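Replacement Gears: Frequently Asked Questions
Rirkwood Small Drives — Parts and Support

Answers on this page are maintained by Jinfeng Xue at the parts desk. They cover loose spur and bevel gears supplied for the Jisley and Wisillow bench drives. Complete gearboxes have their own page.

How do I count the teeth?

Mark one tooth with a felt pen and count from there back to the mark. Count twice. A spur gear with 16 teeth is easily recorded as 15 or 17, and either error will put the ratio out.

Do not work from half the gear and double the result. Several of our bevel gears have an odd number of teeth.

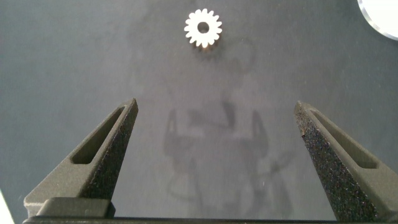
Which measurements should I send with an order?

For a spur gear: tooth count, outside diameter, bore diameter and face width. Face width is measured along the length of the tooth, parallel to the bore. For a bevel gear, add the mounting distance and the tooth count of the mating gear. All dimensions in millimetres, taken with calipers. A ruler is not accurate enough for the bore.

If the old gear is stamped with a part number, send that as well. Part 3026 has been superseded and orders for it are filled with the current revision, which has the same bore and tooth count.

How should I lay parts out during a strip-down?

Use a flat, dark, matte surface and a white plate or tray. Bright metal shows up well against both, and small parts are less likely to roll off a plate with a rim. Keep gears from one shaft together and note the order in which they came off.
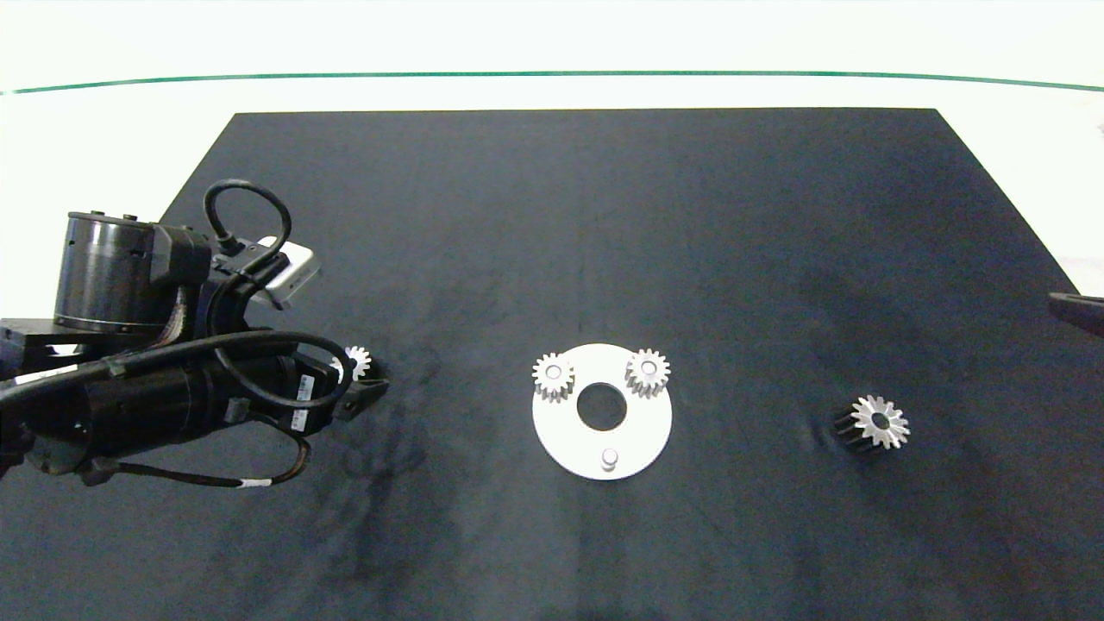 Reading time for the rest of this page: 2 min

Wipe the work surface before starting. Swarf left from an earlier job will stick to an oiled gear and end up in the mesh.

What is the difference between a spur gear and a bevel gear?

A spur gear has straight teeth cut parallel to its axis. It connects parallel shafts. Laid on its side, a long one looks like a ribbed cylinder, with the grooves running from one face to the other.

A bevel gear has teeth that taper and sit on a cone. It connects shafts that meet at an angle, most often a right angle. Placed face up, its teeth radiate from the hub.

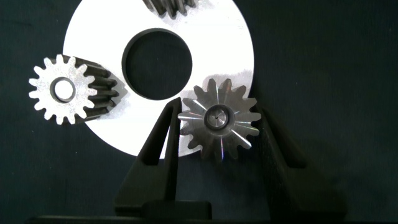
The two types are not interchangeable, even where the bore and tooth count agree. A bevel gear must also run with the mate it was cut for, so please order bevels as a pair unless the other gear is new.

Can I mix plastic and metal gears?

In the Wisillow light-duty drive, yes. The plastic gear is meant to wear first and should be checked every 60 hours of running. In the Jisley drive, no — the load is too high and the teeth will shear.

What should I look for when inspecting a used gear?

Hold the gear up to a lamp and turn it slowly. Check each tooth for chips at the tip, pitting on the flank and a rolled edge on one side. Look through the bore for scoring. Streaks of reflected light on a machined flank are normal. A dull patch that stays put as the gear turns should be checked with a fingernail.
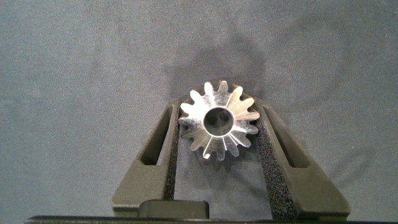
Metal gear, face and bore.

Should I grease a new gear before fitting?

Wipe off the storage oil with a lint-free cloth, then apply a thin film of the grease named in your drive manual. Do not pack the teeth. The Wei compound we stock is suitable for metal pairs only and will soften some plastics.

Can I return a gear that does not fit?

Yes, if it has not been run. Gears with witness marks on the teeth cannot go back into stock. Parts received by noon on Friday are checked the same day, and the parts desk is closed for the last week of December.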